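Forum: Laundry and textile work > Shop floor
Thread: Folding arms at our laundry, what has changed for us so far

linnet_fold
March 12, 2023
Hello to all. I have read here for a long time but I write seldom. I work at the Drumholm laundry, in the small goods section: towels, bibs, cot sheets, children's things. In February the company put a pair of robot arms in our room, and because two people here asked how such a thing goes in practice, I will try to tell it in order.

We are 12 people in small goods. The flat sheets for hotels have been folded by a big machine for years and no person complains of it. Small goods were always done by hand, for the reason that every piece is different. One piece has a worn elastic, the next one is inside out, the third is so soft that it will not keep a straight edge. A printed cloth is a good case. I look at the cars and I know at once which way is up. The arms have to find the edge, and the edge is curled under.

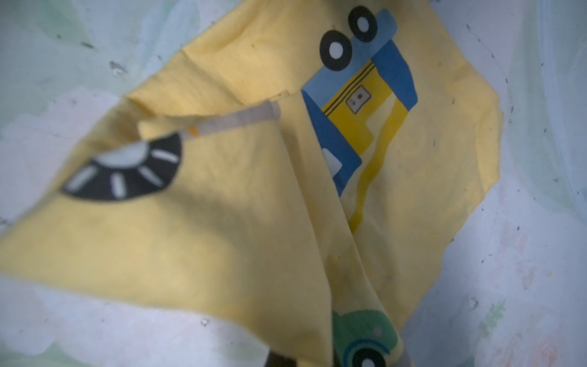
My own work has moved from folding to preparing. I fold by hand in the morning, and in the afternoon I sit at the arms with Murali Bangera, who was our shift leader and now has the title of cell operator. He guides and I put the pieces in. We lay a piece down, the arms try, we write down the result, and I lay it down again in another way. After some days I noticed that I was more tired than after a full day at the table, although I had lifted almost nothing.

The pay is the same. The break times are the same on paper, but the break is now between runs and a run does not always end when it should.

Santoro_night
Thank you for writing it so clearly. My question is the simple one. How many pieces does it do against a person? At our place the minimum is 60 an hour for small towels, and a good folder passes this without hurry.

linnet_fold
I was asked not to give the number for the arms, so I will not. I can say that today no folder in our room would be afraid of it on speed.

pressroom_kate
That is today. I have heard this sentence before, when the feeder came to the ironing line. First it was slow and we laughed at it, and two years later we were four people in place of nine. I would not lay down one single piece for it without something in writing about the jobs.

druvar_tech
I think this is a little unfair. I service Druvar feeders, so you may say I have an interest. Feeding a flat sheet is one movement. Soft small pieces are a much harder problem, and a site that learns it early will keep the work in the house. The other choice is often that the contract goes away to a bigger plant.

pressroom_kate
Often, yes. And often both happen – the machine comes and the contract goes also. I do not say that the arms are bad. I say that the person who teaches them should be paid for teaching.

linnet_fold
Kate, on this point I agree with you and we have raised it. Druvar_tech, I agree that it is hard, I see it each afternoon. For those who will get the same at their workplace, I write what I would ask before the first day:

1. Who decides when a run is stopped? With us it is Murali, and he does it early, which I find right.

2. Where does the person stand? The arms are on a rail at the front, and they work over the same patch of mat where the cloth is laid. Agree on one clear signal before any hand goes in there. 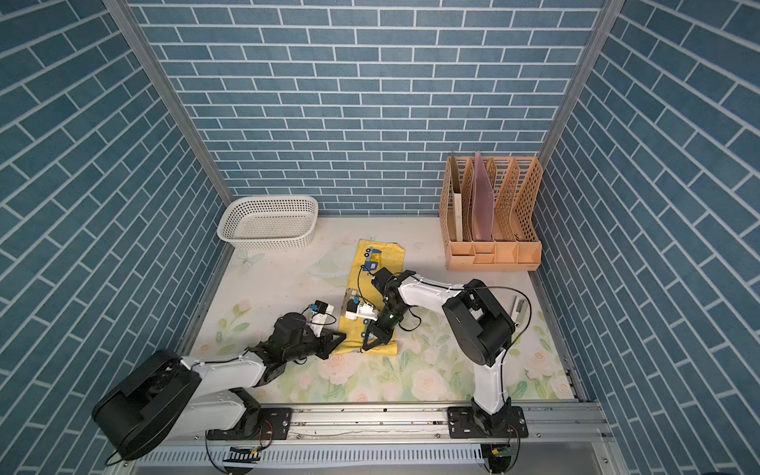 3. Is the time at the arms counted as normal piece work? In the first week ours was, by mistake, and two of us fell under our target.

4. Who owns the notes? I have filled 50 pages by hand and I would like to know what they are used for.

Santoro_night
Number 3 is important. We had the same with the Fondeo scanner. It took our section a month to get the hours corrected.

druvar_tech
On number 4, ask it in writing and ask soon. I have seen sites where the goal was 1,000 recorded attempts, and after that the notes went in a drawer and the folders never heard more.

linnet_fold
I will ask. Murali wants to know the same, so we will sign it together. If an answer comes I will put it in this thread.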